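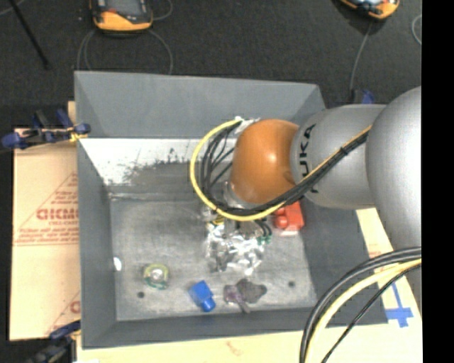 Workshop Tips: Collecting Grasp Examples From a Bin

By Marlene Mendonça
20 Jan 2021

These are the habits we have settled on in the Kudavside workshop for recording pick attempts with an arm over a bin. The examples go to a learning system that has to work out where to put the gripper from the camera view. Most of the tips cost nothing and need only tape, clamps and a notebook.

Fix the bin first

Clamp the bin to the table before you do anything else. We use two clamps on the left side, over the cardboard. A bin that creeps a little with every push will be in a different place by the afternoon, and the examples from the morning won't match.

Put tape on the table where the bin goes. Blue painter's tape comes up clean and is easy to see on a pale board. When the bin has to come out for cleaning, you can set it back against the marks. Check the marks with a straightedge afterward. Old tape stretches, so replace it every January or whenever a corner lifts.

Don't bother polishing the floor of the bin. Ours has scratches and worn patches. The system will have to cope with a worn bin in use, so it may as well see one in training. Do wipe out crumbs and bits of tape.

Choosing what goes in

Mix the shapes. A set of blocks all the same size teaches the system to grab blocks all the same size. We like a few bright plastic pieces, something with a thin stem, something small and round, and one or two rough, dark lumps that don't stand out from the gray.

Clear and translucent things are harder to see than they look. Put them in from the first day and keep them in. If you add them late, you will have a big pile of examples without them and a thin pile with them.

Start with a few objects and plenty of bare floor between them. Go to a fuller bin after the easy picks are being logged correctly. Leave some objects touching. When two pieces sit against each other the gripper has to choose, and those attempts are worth having.

Keep a spare box next to the bench. We have 18 objects in the Fagundes box and swap pieces in and out between sessions. Write the swap in the notebook, with the session number.

Running a session

Stir the bin by hand every 20 attempts, with the arm stopped. Left alone, objects drift into the corners and you get the same corner pick over and over. Don't arrange them nicely. Tip them in and leave them how they land.

Let the arm drop what it picks from a low height, back into the same bin. It saves resetting by hand. Round pieces will roll, and that's fine.

Record the misses. A closed gripper with nothing in it is an example too, and it should be saved with the same care as a good lift. Early on, people here deleted them to tidy up the folder, and we had to run the whole week over.

A full session for us is 600 attempts. After that stop, back up, and look at the cables before starting another.

Cables

Run cables along the arm and tie them at a link, then leave a loose loop at the joint so it can turn. Too tight and the loop pulls at the connector. Too long and it swings down between the camera and the objects. Move the joint slowly to both ends of its travel and watch the loop the whole way before you start logging.

Keep table cables out of the bin. If one has to pass a corner, route it the same way each time.

Labels and files

We log with Stikton, but a spreadsheet will do. For each attempt save the view before the gripper comes down, where it was sent, and whether anything was lifted. Add the object name if you know it.

Use plain names. "Red knob" is better than "part 7b" when somebody else opens the file.

Look through a handful of saved attempts at the end of each session. In one batch I found 17 marked as lifts where the gripper had come up empty. The cause was a loose finger sensor, and it took five minutes to fix.

Don't move the camera. If it gets bumped, stop and start a new session under a new number, even if the view seems the same.

Related tips

Storing clamps so you can find them
Getting tape residue off a painted board
Cable ties: when to cut and when to reuse
Setting up the Zirnunus light stand
Notebook layout for long test runs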